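The Repair Bench: Notes from the Grullville Tool Library
May 15, 2018

Well, we finally got to the computers. If you've been in the back room lately you know the pile I mean, the black towers that came over when the Chaudhry building emptied its offices and that have been holding the door open ever since. I promised in the last newsletter I'd either get them going or get them gone by the end of May, and I'm happy to say we're doing a bit of both.

For the newer members: I'm the one who looks after the electrical bench, which mostly means lamps and toasters. Computers are a side interest that got out of hand. I put my first one together on my parents' dining table and scratched the table, and I've had a soft spot for the big clunky office towers ever since, mostly on account of how easy they are to get into. Pull the side off and there it all is! No glue, no heat gun, no praying over a plastic clip. You want the memory, you reach in and press two little white clips and out it comes.

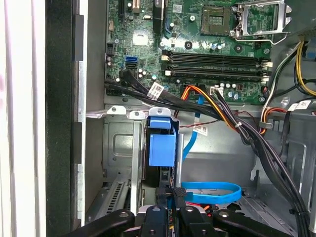
The cables are the part that scares people off, and I do understand. You open the case expecting something tidy and a fat black bundle flops across everything like it owns the place. My advice is to take a picture on your phone before you unplug a single thing, then take another one closer up. I also wrap a bit of paper label around anything I might mix up later. It looks fussy. I once spent a whole evening with a machine that wouldn't wake up over one plug I'd put back on the wrong row of pins, so I'm fussy now.

The other thing I'd tell a beginner is to find the main power connector first and leave it till last. It's the chunky one with all the different colored wires going in, and it has a catch on the side that you squeeze with your thumb. Do not yank on the wires. Hold the plastic, squeeze, rock it a tiny bit, be patient. If it isn't moving you haven't squeezed the catch far enough. (And yes, the tower should be unplugged from the wall before any of this. I know you know. I'm saying it anyway.)

While I'm on patience, a few people have asked whether the kids' table is coming back for the next open bench, and it is! We're putting out the blocks and the slot boards again, as they went over so well last time with the little ones who get dragged along while a grown-up waits on a vacuum cleaner. I'll confess I had a go myself. There's something very satisfying about getting a block to line up with its hole, and it's really the same skill as seating a stick of memory: you get it square, you feel it find its place, and only then do you push.

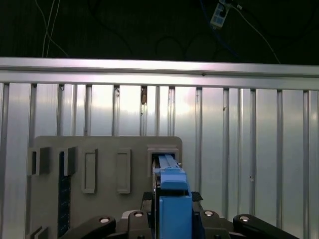

If you have any sturdy old wooden puzzles at home that still have all their pieces, we'd be glad of them. Please do check the pieces. We had one handed in with three farm animals and no farm.

OK, back to the towers. What I've been doing is taking them one at a time and going through the same little routine. Side off, vacuum around the fans (gently, and hold the blades still with a finger so they don't spin), look over the board for anything burned or bulging, and then decide whether it's a keeper or a donor. A keeper gets its memory topped up and a fresh drive and goes on the giveaway shelf. A donor gets picked clean. Power supplies go in the gray bin if they test fine, drives go in the locked drawer until they've been wiped, and the bare cases go out with the scrap metal.

I lay the tower flat on its side for all this and I'd recommend you do the same. I've watched people work on one standing up with a flashlight in their teeth, and a screw always ends up down behind the board where you can hear it and can't see it. Flat on its side, everything is looking up at you and gravity is on your team for once.

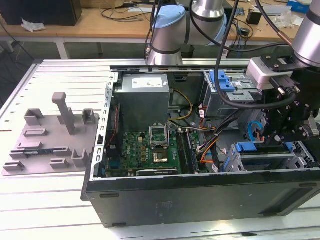
What I like about these office machines is how much of the thinking somebody did for you. The parts you're supposed to touch are blue, so if you see blue plastic, try squeezing it or lifting it, and chances are good that something will come loose in a helpful way. My home computer has none of that. It's black on black on black with screws the size of a poppy seed, and I have to put on two pairs of glasses.

The one spot where I do ask people to slow right down is the processor. The metal bracket over it lifts on a lever, and once it's open please don't poke around in there with anything at all, fingers included. Those contacts are tiny and I have no cure for a bent one. If you've got the processor out, close the bracket back down over the empty socket or lay something clean over it while you go and get your coffee. I've started keeping a stack of bottle caps and little lids for this sort of job. The lids off Brimo mustard jars are just about perfect, so save those for me too if you're a mustard household.

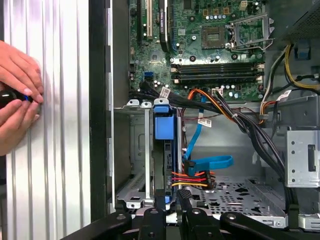

Screwdrivers are my next topic, and I will try to keep it short. We own a drawer full of them and people still grab the wrong one! For computer work you want a medium Phillips with a good fat handle, one that fits the screw snugly and doesn't wobble when you lean on it. Most of the stripped screws I see come from a tip one size too small and a person in a hurry. I'm fond of the black-handled kind with the little blue collar down near the tip, as it's easy to pick out on a messy bench, and I'd like it if that sort could live in the front of the drawer from now on. Use both hands when you need to, one on top and one to steady the handle. There's no prize for doing it one-handed.

We did order a new set of bits from Lokmont and they should be here before the end of the month. They'll go in the case with the sliding lid, and there's a sign-out card for them, number 2913, which hangs on the hook with the others. Please use the card. The last set went home with people one bit at a time and never came back, and I'm still a little sore about it.

Where we could use some help: small flat boxes with lids for sorting screws, anti-static bags if your work throws them out, and any spare keyboards that aren't sticky. We have plenty of mice. We have so many mice. If you need a mouse, come and take a mouse, take one for your neighbor.

If you'd like one of the finished towers, put your name on the clipboard by the kettle with a line about what you want it for. Homework, email, and old games are all fine reasons. They won't run anything fancy, and they come without a monitor, but there are a few of those on the bottom shelf if you don't mind them square.

The open bench has its usual hours, and there's soup this time. Bring your own mug.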